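Settlement Geography, week 6: same name, different place

Okay, settle in, because this is my favourite week and I do get carried away. Last time we looked at how places get their names. Today it's what happens when two places end up with the same one.

Start with Skidholm. There are two on your map sheet. Skidholm on the coast has 4,000 people, a ferry wharf and a high school. Skidholm inland has 304 people and sits in the hills 82 kilometres to the east. Neither was named after the other! Both come from local words for a low island, and the inland one only makes sense once you find the old marsh on the 1:50 000 sheet (grid your own copy, please, mine has coffee on it).

Awwad and Kandness are a different sort of case. Kandness is a headland, a parish and a district, all three, and the boundaries don't match. So when a census table says "Kandness", check the footnote before you write down a population. I lost a whole afternoon to this as a student and I'm still a bit cross. Awwad was two villages until the councils merged, and the older tables list them as Awwad Upper and Awwad Lower.

Terms to know:
toponym -- a place name
homonym -- same name, separate places
commune, parish, district -- units of local government, and they are not interchangeable
exonym -- the name outsiders use

Gekia is our exonym example. People who live there call it something else entirely, and the road signs changed over in April. Your atlas probably hasn't caught up.

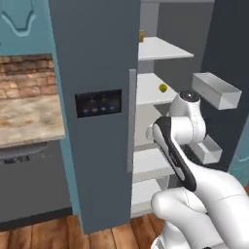
Fig. 1. Fridge with the door open, white shelves inside (computer rendering).

For next week, read to page 57 and colour in the blank district map. Then pick any name that turns up at least twice in the index and write me a paragraph on how you'd tell the places apart, using location, population and the unit of government. Rough notes are fine -- I'd much sooner see your working than a neat copy. Bring the map sheet again, and a ruler if you own one.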